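Home | News | Software | Hardware | Events | Archive

Vurnora releases Irnari 2 planner for two-arm manipulation

By Macarena Marín
February

Print this article | E-mail this article

Vurnora has released version 2 of Irnari, its motion planning and grasp selection package for two-arm workcells. The update replaces the fixed grasp library in the first version with a planner that scores candidate grasps at run time and rejects any that would bring the arms within a set distance of each other.

The earlier version planned each arm separately and resolved conflicts by pausing one of them. Irnari 2 plans both in a single joint-space search. If the search does not finish inside its time budget, the software returns the best partial path and holds the second arm at its last safe pose.

"Most of the delay in the old version was waiting," said Fulgencio Aranda, who leads the planning group at Vurnora. "One arm stopped, the other finished, then we planned again from the start. The new search keeps what it already knows about the free space."
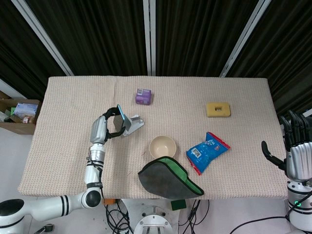
Tabletop trials were run at the company's Dirnilside lab with mixed household and packaged goods. Vurnora reports a median planning time of 146 milliseconds per move, compared with 78 milliseconds for the single-arm planner it replaces. Total time per task fell by 38 percent — the longer search is offset by fewer pauses. The company has not published results for moving targets.

Perception remains a separate module. Irnari 2 accepts segmented point clouds from any source that supplies a timestamp and a camera pose, and it discards data older than a limit set by the user. Thin or transparent items are still a weak point, Aranda said, as gaps in the depth data can lead the planner to treat occupied space as free. A new setting pads incomplete objects before collision checking, at the cost of some otherwise valid grasps.

The release also adds a replay tool, Quintana, which loads a logged run and shows each rejected grasp with the rule that ruled it out. Logs from the first version can be opened in Quintana but carry no rejection data.

Irnari 2 needs a workstation with at least 16 gigabytes of memory. Configuration files from the first version must be converted with a script included in the package. Existing license holders can download the update now — support for the first version will continue through the end of the year.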